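Netiletti Forum > Software > Perception and Calibration

Thread: Gripper width reads open when it's closed, but only on the left

ploverbait
Posts: 17

We're recording two-handed demos with a pair of hand-held grippers, and the width estimator has decided the left one lives in another universe. I close the left jaws all the way, squeeze, and the log says they're at 4000. The right one closes and reads zero like a good citizen. Both are raw units from the stock estimator, same config file, copied and pasted by me with my own two hands.

Width comes from the wrist camera. There's no encoder. The estimator finds the inner edge of each finger in the picture, takes the gap in pixels, and runs it through a lookup table made during calibration. I redid the calibration yesterday and got the same nonsense with fresher timestamps.

Things I have tried: restarting the node, restarting the machine, restarting my career (pending). Log attached. The bad values start in the middle of episode 534 and never recover.

Netiletti version is the October release.

grommet_and_sons
Moderator

Which edge detector, the old threshold one or the learned one? And post a wrist view with the fingers open. Everybody posts the log and the log is always fine.

ploverbait

Threshold one. The learned one drops frames on our machine. Wrist view with fingers open, nothing in the jaws: 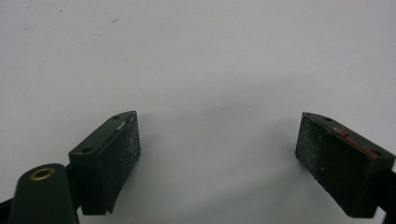

Things to check before you blame the table

grommet_and_sons
Moderator

I've given that its own heading so the search finds it, seeing as I type it out every month.

1. Background. Dark green fingers on a pale surface is the easiest case you will ever get. If the threshold detector fails there, it isn't contrast.

2. Region of interest. The detector looks inside two boxes, one per finger. If the boxes were drawn on the other hand's camera, the left one can end up hunting for a finger in bare background. It will find something. It always does. It is a very optimistic piece of code.

3. Color mask. Yours has a reddish-orange streak along the top of the right-hand finger. If your mask was tuned to the green, that streak is a bite out of the blob, and the blob's outline can jump.

4. Stale lookup table. Restarting the node doesn't reload it. You have to delete the cache file. Yes, this is documented. It's on the page about audio.

quillback_ops

Disagree on number 3. The streak is on the upper edge, and the width code only uses the inner faces. I'd sooner worry about the pads. They're nearly black and speckled with white, and a threshold detector can read specks as background. You get a ragged inner edge, and the fit wanders.

grommet_and_sons
Moderator

Wanders, sure. By a few pixels. OP has a closed gripper reading as a barn door. Specks don't do that.

quillback_ops

They do if the fit picks the outermost hole in the blob as the edge. I've read that function. I wish I hadn't.

sepp_talk

Can I suggest the unpopular thing, which is to stop estimating width from pictures? Put printed markers on the fingers, as everyone else does, or fit an encoder. We moved to the Sepp driver with encoders and I haven't thought about finger edges since spring.

quillback_ops

You posted three threads about encoder drift in the spring.

sepp_talk

Those were about drift. I wasn't thinking about edges at all.

ebony_t

Ebony Tomoana here, I maintain the width estimator, so please aim your complaints a little to the left of me.

Grommet is right about the cache and Quillback is right about the function, and I'm sorry about the function. It does take the outermost crossing on each side. I wrote it at a time when I believed fingers were solid objects with one edge each.

What I don't like is the sudden jump at 534. Bad thresholds are usually bad from the first episode. A jump in the middle of one looks like the two camera streams trading names. If both grippers drop off the bus together and come back in the other order, left becomes right. Then the left trace is showing you the right gripper, and you're squeezing one and reading the other.

ploverbait, can you start the viewer, close only the left, and tell me which trace moves?

ploverbait

The right trace moves.

I have been calibrating the wrong hand for two days.

grommet_and_sons
Moderator

Welcome to the club. Dues are payable in weekends.

ebony_t

Good, so that's the big one. Pin the streams by serial number and not by device index. In the rig config set stream_match to serial, list both, delete the width cache, and recalibrate each side once. The startup check in the Vetley branch will refuse to record if the serials and the sides disagree. I'd like that in the main release but there's a fight going on about it.

bpryor

I am the fight. Beverley Pryor, planning side. I don't object to a check. I object to a check that halts recording with an error code and no sentence attached. People at Grostham got code 3000 on their screens and assumed it was the price of something.

I'd also say the swap should be caught downstream. The planner has both hand poses. If the left gripper's camera claims a grasp while the left hand is out in open space, that's worth a warning by itself.

ebony_t

That works when there's one object and you know where it is. It stops working when both hands are near the thing, which in two-handed data is most of the interesting part.

bpryor

Then warn at the start, when the hands are apart. Every episode has a start.

quillback_ops

For the record I'm with Beverley on this. A startup pose check costs nothing. Hands left and right, one object between them, close one gripper, then the other. If the traces come up in the wrong order, complain in English.

ploverbait

We could do that easily. Our task is the sponge and bowl one, so every episode begins like so anyway, one gripper per side and the bowl farther back between them: 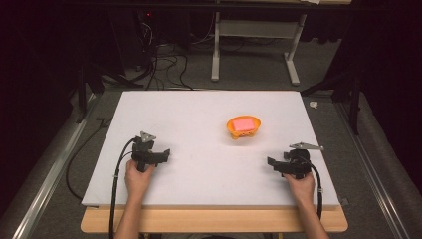 Do I have to throw away the episodes recorded after the swap?

Keep them. The pictures and the widths in each stream still belong together, and only the side labels are wrong, so run the relabel script from 534 onward and recompute the widths with the new tables. Episode 534 itself has to be split at the dropout or dropped. I'd drop it.
(ebony_t)

ploverbait

Dropped, with ceremony. Relabel is running. It's printing a progress bar that goes backward, which I assume is normal.

ebony_t

It's counting what's left. I've been asked to change it.

sepp_talk

An encoder would have had the same swap, I'll admit that before somebody else does.

quillback_ops

Screenshotting this.

ploverbait

Update for the search people. Pinned by serial, cache deleted, both sides recalibrated. Left closes to zero and so does the right. There's still a small wobble on the inner edge when the fingers are nearly shut, so Quillback's specks may have a case after all. I'll open a separate thread once I have a clean trace of it.

grommet_and_sons
Moderator

Marking as solved. Please put the wobble thread under Perception. The last one went under Audio and it's still there, next to the cache instructions.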